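`stitberg-sheets` is a table of physical measurements on thick absorbent and fibrous sheet stock, kept as plain CSV with one row per test piece. Current release: 6.

## Contents

| File | Rows | Notes |
|---|---|---|
| `pieces.csv` | 900 | one row per test piece |
| `lots.csv` | 146 | one row per supplier lot |
| `rejects.csv` | 163 | pieces cut but not measured, with reason code |

`pieces.csv` joins to `lots.csv` on `lot_id`. Rejects carry a `lot_id` too, but never a `piece_id`; the ID is assigned at the first weighing.

## Columns in `pieces.csv`

- `piece_id`: string, unique
- `lot_id`: string
- `caliper_mm`: mean of the readings taken along the diagonal
- `mass_g`: after conditioning
- `grammage_gsm`: derived from `mass_g` and the nominal cut area
- `rise_mm`: capillary rise at the end of the timed dip
- `direction`: `MD`, `CD` or `NA`
- `edge`: `cut`, `deckle` or `torn`
- `operator`: initials

`grammage_gsm` uses nominal area. For rows where `edge` is `deckle` or `torn` the true area differs, and the derived value should be treated as an estimate. Filter these out before fitting anything against caliper.

`direction` is `NA` for felted stock and for any lot where the supplier did not mark the roll. Do not read `NA` as a missing value. In pandas, pass `keep_default_na=False` or the column will load with blanks.

## Conditioning

Pieces hang in the cabinet overnight and are weighed before 10 a.m. Lots from Hirkik arrived in sealed sleeves and were opened inside the cabinet. Lots from Tekaren arrived in open cartons. No correction is applied for this.

## Known problems

- Release 4 had `rise_mm` in inches for the Sipos lots. Fixed in release 5. If you have a cached copy, delete it.
- Caliper readings on soft stock depend on foot pressure. The gauge was replaced in April, and the old and new readings have not been reconciled. Use `gauge` in `lots.csv` to split them.
- Specks and inclusions are not recorded. A column was proposed and dropped when two operators could not agree on a size threshold.
- Curl is not measured. Free-standing sheets bow to different degrees, and a flat-plate method is still under discussion (see `docs/curl.md`).
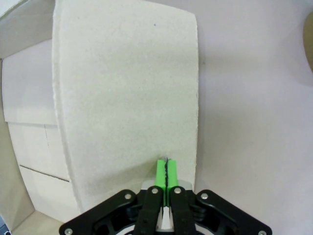 *Fig. 1. Off-white sheet, upright, with slight curvature and an uneven left edge.*

## Loading

```
python tools/check.py data/
python tools/join.py data/ --out joined.csv
```

`check.py` exits nonzero on duplicate IDs or an unknown `edge` code. It does not check ranges.

## Maintainers

Kaisu Sjöberg (measurements), Csaba Hegedűs (tools). Corrections go in as a pull request against `data/`, with the lot ID in the title. Please don't re-sort the files; the diffs become unreadable.

## License

Data: CC BY 4.0. Scripts: MIT.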